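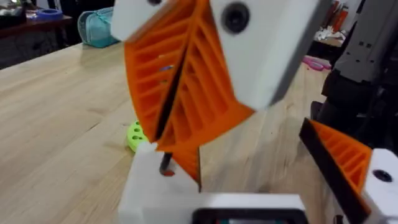
星期四那天我进门的时候,第一眼看见的就是桌子上那摊印子。

我先把话说清楚,那张桌子不是我的。是Angeliki的,Angeliki Alexiou,她去她姐姐那边住一阵子,走之前把桌子留给我和Qusai用,说是留,其实是借,说是借,又收了我们400块押金(这个数字后面还要提到,我先摆在这儿)。她走那天站在门口,包都背上了,鞋都换好了,又折回来,拿手掌在桌面上从左到右抹了一遍,像摸一匹马。然后说:"不要放热锅,不要放花盆,别的随便。"

热锅我没放过,花盆我也没放过。我这人别的不行,听话还是听话的。可是星期四早上那摊印子就在那儿,黑乎乎的一大片,横在桌子正中间,浅色的木头嘛,什么都藏不住,你要是桌子深一点、旧一点,泼一碗酱油上去也就是多一层包浆,可它偏偏是那种浅得发亮的颜色,木纹一条一条的,干干净净,平时我连铅笔都不好意思直接搁上去。

我站着看了半天,外套都没脱。

然后我干了一件特别没出息的事:我拿那捆绿绳子去挡。

那捆绿绳子平时就立在桌上,绕好了扎紧的,能自己站住,像一小把葱。它太小了,往印子边上一放,印子显得更大。我又把那个绿圈挪过去,还是不行。后来我把电磨也横过去,蓝色的那把,斜着摆,退后两步看,好家伙,印子没挡住,倒像我特意给它围了一圈展品。

我就给Qusai打电话。

Qusai Yammine这个人,你得跟他相处过才知道,他接电话从来不说"喂",他说"讲"。我说桌子上有一摊印子。他说多大。我说大。他说多大的大。我说你把两只手张开,放桌上,再请别人也把手放上来。他那头安静了一会儿,说:"你昨天是不是在那儿喝茶了?"

我昨天是在那儿喝茶了。可是喝茶跟泼茶是两回事,我那杯茶从头到尾都在我手里,喝完我还把杯子拿去洗了,我记得清清楚楚,因为洗的时候水龙头又漏了,溅了我一袖子。我把这一段原原本本讲给他听,他说:"你记得这么清楚,反而可疑。"

我说那你呢,你昨天走得比我晚。

他说他昨天在桌上只干了一件事,就是修那几块橙色的小件,打磨边角,一滴水都没用。

我说你打磨不用水吗?

他说:"讲别的。"

你看,这就有意思了。我把电话挂了,脱了外套,搬了把凳子坐下来,开始仔细看那摊印子。我小时候看过很多侦探小说,我妈那时候在一家叫Relus的旧书铺帮忙,每个礼拜都能给我带几本缺封皮的回来,缺封皮的便宜,有的连最后几页都缺,所以我从小就习惯了不知道凶手是谁。可能也是这个缘故,我对这种事特别有耐心。

印子的形状,我跟你形容一下,像一个地图上的国家,是那种小时候地理课永远背不出首都的国家。有的边是圆的,有的边顺着木纹往外跑,跑出去细细的几根须。我拿手指碰了碰,凉的。潮的。我把手指凑到鼻子底下闻,什么味道都没有。没有味道就不是茶,我当时高兴得从凳子上站起来,掏出手机给Qusai发了一条:"没有味道!"

他回我:"你喝的什么茶?"

我喝的是那种很淡很淡的茶,淡到Nandini说等于请开水穿了件外套。我没回他。

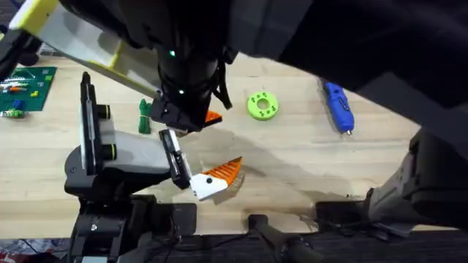
Nandini中午来的。Nandini Rajan在楼下开一间改衣服的小铺子,店名叫Plara,她自己也说不出是什么意思,就是觉得念起来嘴巴舒服。她每天中午上来蹭我们的暖气吃饭,带两个饭盒,一个吃的,一个装扣子。装扣子的那个她也要打开看看,她说一上午不看扣子心里不踏实。

她一进来就说:"哎呀。"

我说你别哎呀,你是改衣服的,你天天跟污渍打交道,你给看看。

她把饭盒放在窗台上(她知道规矩),弯下腰,脸离桌子很近很近,头发都快扫到桌面了,我在旁边大气都不敢出。看完她直起身子,说:"这要是块真丝,我就劝客人染个深色。"

我说这是桌子。

她说:"桌子也能染。"

我说Nandini。

她说好好好,你先别碰它,让它干,你那手指头别老在上头戳,越戳印子越往下走。木头跟布一样,急不得。你拿块干净的白棉布轻轻按,别擦,一擦就跑了。说着她就下楼拿布去了,上来的时候拿了一沓,全是裁剩下的边角料,有的还带着半截画粉线。我们两个就坐在那儿按桌子。一人一头,按一下,翻个面,再按一下。你要是从门口经过,会以为我们在给谁量体温。

按着按着Nandini就看见那个绿圈了。她问:"这是什么?"

这个问题问得好,我也一直想知道。那个圈是亮绿色的,有点黄的那种绿,厚厚的,像个甜甜圈,中间一个大洞,圈面上还绕着一圈小洞。我搬进来的时候它就在,我以为是Qusai的,Qusai以为是我的,我们两个互相尊重对方的东西,谁也没扔,就这么尊重了大半年。有一回我俩喝了点酒,终于把话说开了,才知道谁的都不是。那天晚上我俩看着它,都有点怕。

Nandini把它拿起来,举到眼前,透过中间那个洞看我,又一个一个小洞地看过去。她说:"穿线用的。"

我说穿什么线?

她说:"总之是穿线用的。有洞嘛。"

在她眼里世界上的洞只有两种,穿线的和要补的。

她吃完饭要走,走到门口又回头说,你问问Zainab吧,她家以前做过木匠。我说Zainab Akpan?她不是教游泳的吗?Nandini说教游泳的就不能有爸爸啦?

我就给Zainab打电话。电话里水声很大,人声也很大,回音一层叠一层,她得喊,我也得喊。我喊:"桌子!上有!水印!"她喊:"什么?"我喊:"水!印!"她喊:"我这儿全是水!"

后来她换了个地方说话,听着像是在更衣室。我把情况讲了,她问我什么木头,我说浅色的木头。她说浅色的木头多了。我说有木纹的。她叹了一口很长的气,我听得出来那是从她爸爸那儿传下来的一口气。

她说要紧的是上没上过油。我说我怎么知道。她说你滴一滴水上去,看它是站着还是趴着。我说Zainab,我现在面对的就是一张滴了太多水的桌子,你让我再滴一滴?她说:"找个角嘛,桌子有四个角。"

我挂了电话,找了个角,拿筷子头蘸了点水,悬在那儿悬了好久,手都酸了。最后还是没敢滴。我把筷子放回去了。这件事我后来谁也没告诉,Zainab再问起来我就说是站着的。
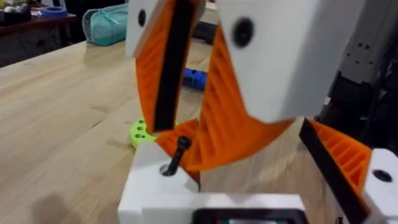 那张木桌,木纹看得很清楚。

下午Qusai来了,带着他的证据。

他真的带了证据。他把自己头天穿的围裙卷成一卷夹在胳肢窝底下,进门就抖开给我看,前面后面都给我看,说:"干的。你摸。"

我说都过了一夜了,当然是干的,你拿一条过了夜的围裙来,能证明什么?证明你家暖气好?

他愣了一下。我看得出来他在电车上没想到这一层。他住得远,坐车过来要45分钟,这么长的路他就抱着那条围裙,一路上大概都在排练怎么抖开。我忽然有点不忍心,就去给他倒水,倒完了端在手里,两个人都盯着那杯水,我又端回去了。

我们就在门口站着喝的。

Qusai这个人,有一点好,他不跟你吵。他心里有气的时候就去收拾东西。他围着桌子转,把绿绳子拿起来,把结紧了紧,又让它站好。那个结是Angeliki打的,我们俩都学不会,散开过一回,我按网上的图打了个下午,打出来像一只鞋,最后是把她从姐姐家叫到视频里,她在那头拿一根面条给我们演示。面条断了三回。她姐姐在后面喊,晚饭还吃不吃了。

他又把电磨拿起来看了看,问我:"这个还了没有?"

我说还了怎么会在你手里?

电磨是Mark借给我们的。Mark Anthony Samonte,你一定要把名字叫全,光叫Mark他会回头看有没有别的Mark。他借东西有个规矩,不写借条,但是每个礼拜要打一个电话来问候那样东西。"它好不好?"他问。头一回我还以为他问我妈。我说挺好的,就是膝盖疼。他那边急了,说哪里疼?哪里?

Qusai把电磨放回原处,忽然说:"Mark Anthony昨天来过没有?"

我们俩对看了一眼。

我这辈子难得有那种时刻,就是脑子里咔嗒一声。昨天晚上我走的时候是傍晚,Qusai走的时候天黑了,Mark Anthony有钥匙。他有钥匙是因为有一回我们把自己锁在外面,他从窗户爬进来救了我们,后来觉得还不如给他一把。他要是夜里来看他的电磨呢?他要是提着什么东西呢?外头下着雨呢?

"昨天下雨没有?"我问。

Qusai说他坐车没注意,光顾着想那几块橙色小件的边角了。

我们给Mark Anthony打电话。我开的免提。他一上来就问:"它好不好?"

我说它很好。我说你昨天晚上是不是来过了。

他说:"我为什么要来?你们把它怎么了?"

我说没怎么,就是桌上有点潮。

他说:"桌上潮?那你们把它拿起来呀!拿起来呀!"Qusai一把就把电磨从桌上抄起来抱在怀里,动作快得我都没看清,嘴里还说拿起来了拿起来了。那头喘了几口气,说他昨晚在他表妹的生日会上,唱了一晚上歌,嗓子都唱哑了,你们听听,你们听我嗓子。我们听了,确实哑。

这条线索就断了。

挂了电话Qusai还抱着那个电磨,抱了好一会儿。他说:"要不我们赔她400块,就说押金不要了。"

我说她要的是桌子,又不是400块。

他说:"那桌子是她从哪儿买的?"

我说Kyriakidis,桥头那家旧家具铺子,她说过好多遍,当年是她自己一步一步扛回来的,扛到半路下起雨来,她把大衣脱了盖在桌子上,自己淋回来的。讲完这句话我心里咯噔一下。你想想,一个人宁可自己淋雨也要盖着桌子,你让她看见这么大一摊印子。

Qusai也不说话了。他把凳子拉过来坐下,接着按布。Nandini那沓布还剩几块,我们俩一人一块。天慢慢黑下来,楼下Plara的卷帘门哗啦一声拉下来,隔壁不知道谁在炒洋葱,味道从门缝底下钻进来。我说你饿不饿,他说饿。谁也没起来。

过了一会儿他说:"我昨天是用水了。"

我说嗯。

"就一小碗。磨边角的时候蘸一蘸,灰小一点。"他说,"可是我端走了。我端走的时候碗里还有水,我倒进水池的,我记得。"

我说你记得这么清楚,反而可疑。

他笑了一下,肩膀松下来了。我说那我也讲一件,我昨天洗完杯子,袖子是湿的,我好像趴在桌上打了个盹。

"打了多久?"

"不长。做了两个梦。"

他看看我的袖子,又看看那摊印子,拿手在空中比划了一下,摇摇头,说你得趴一个礼拜才行,还得是游着泳趴的。

所以一小碗水不够,一只袖子也不够,两样加起来也不够。我们算来算去都不够。这时候外面有人上楼,脚步很重,我还以为是Nandini回来拿饭盒(她那个扣子饭盒果然忘在窗台上了)。

门开了,是Angeliki。 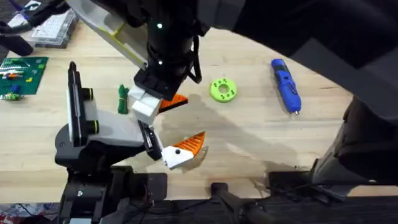

"木桌上有了水印,该怎么处理?"

"先用干棉布按压吸水,再放在通风处自然晾干,等干透了看还剩多少印子,再决定要不要轻轻打磨和上油。"

这两句话就是Angeliki进门以后我们之间的头两句话。问的是我,我也不知道怎么了,别人久别重逢都说你瘦了、路上辛苦了,我张嘴就问这个,连声音都不是我自己的,像电台里的。她居然也就站在门口答了,一句一句,背书一样,背完了才反应过来,说:"你问这个干什么?"

然后她就看见了。

我跟Qusai一人手里捏着一块带画粉线的白布,站在桌子两头。Qusai另一只胳膊底下还夹着他的围裙。

她把包放下。她那个包很大,放在地上自己歪倒了,里面滚出来一个柠檬,滚到暖气底下去了,到现在我们也没把它弄出来。她走过来,没说话,把手掌放在桌上,跟走的那天一样,从左往右抹过去。抹到印子那儿她停了停,低头看,又蹲下去,从侧面看。蹲下去以后她就没站起来,我从我这边只能看见她的头顶。

我说Angeliki,押金你不用退了。

Qusai说对,不用退。

她在下面说:"手电。"

Qusai把手机的灯打开递给她。她钻到桌子底下去了。我跟你讲,那几分钟特别长,我听见她在底下敲,敲一敲,停一停,挪个地方再敲。我还听见她自言自语,用她自己的话,我一个字也听不懂,听着不像骂人,可是她骂人我也没听过,没法比较。

她出来的时候头发上挂着一点灰。她说:"你们来看。"

我们就都钻下去了。三个大人挤在一张桌子底下,我的膝盖顶着Qusai的背。她拿灯照着桌板的反面,那儿有一片深色的旧印子,边都糊了,颜色老得跟木头长在了一起,要不是灯照着你根本看不出来。

她说:"这是下雨那回的。"

我说你不是拿大衣盖了吗?

"大衣盖的是上面。"她说,"我扛着它,下面朝上。"

我想了半天才想明白。她把桌子顶在头上走的,走一段换个姿势,后来实在累了,把它翻过来放在地上歇了一会儿,桌腿朝天。大衣盖在哪一面,雨下在哪一面,这里头有个时间差。她讲这个故事讲了那么多年,讲了淋雨,讲了大衣,就是没讲翻过来歇的那一会儿。

Qusai在暗处说:"所以你也弄湿过。"

她拿手电照了一下他的脸。

我们从底下爬出来,都在拍膝盖。我问她那上面这摊怎么办,她说按我刚才说的办,晾着。我说那到底是谁弄的呢?她把倒在地上的包扶起来,说:"楼上。"

我们一起抬头看天花板。天花板好好的,白的,干的,什么都没有。

"以前也有过,"她说,"暖气管子,夜里往下滴,滴完了就没有了。也可能不是。"

也可能不是!我真想摇她。这种缺了最后几页的书我从小看到大,可书缺了页我可以怪装订的,这个我怪谁去?Qusai倒是马上就信了,他拖了凳子站上去摸管子,摸了一手灰,举着手给我们看,说有点潮,有点潮。我凑过去看,就是灰。

Angeliki烧了水,把杯子摆在窗台上,我们三个就挤在窗台边上喝。她说她姐姐家的床太软,住不下去了,所以提前回来,本来说好了一月份才回的。她说面条那次之后她姐姐见人就讲。她又说那捆绳子谁重新扎过了?我说没有啊,就紧了紧。她走过去把它拿起来,三下两下拆了,在手掌上绕几圈,重新扎好,立回桌上。它站得笔直。我一直盯着她的手看的,还是没看会。

我趁她心情好,指着那个绿圈问,这个是你的吗?

她端着杯子看了看,说:"不是Qusai的吗?"

Qusai说:"我以为是他的。"

我说不是我的。

她把它翻过来,又翻回去,拿小拇指试了试那些小洞,塞不进去。她说她刚把桌子搬进来那天它就在窗台上,前一个租这间屋子的人留下的,那人开过一间叫Trolar的公司,是做什么的她忘了,卖雨伞,要么就是修收音机。她一直想着等人家来取,后来就当是我们俩谁的了。

"Nandini说是穿线用的。"我说。

"那就是穿线用的。"她说,又把它放回桌上原来那个地方。

7点多的时候Zainab打电话来问滴水的结果,头发大概还没干,我听见她在那头拿毛巾搓。我说是站着的。她说那就好办,晾干了来拿油,我爸留下的那罐还有小半罐,别用多,顺着木纹走。我说好。Angeliki在旁边问,什么是站着的?我说没什么,绳子。

后来她去开了半扇窗,冷得要命,我们都把外套穿上了。Qusai坐回去看他的橙色小件,对着灯看边角,看一会儿,拿袖子挡着风,又看一会儿。Angeliki趴在地上找柠檬,拿一根尺子往暖气底下捅。我把Nandini那些布一块一块摊开,搭在椅背上晾,有一块上面还画着谁的领口。

Mark Anthony又来了个电话,哑着嗓子问它好不好。

我把电话递到Qusai那边,说你自己听吧。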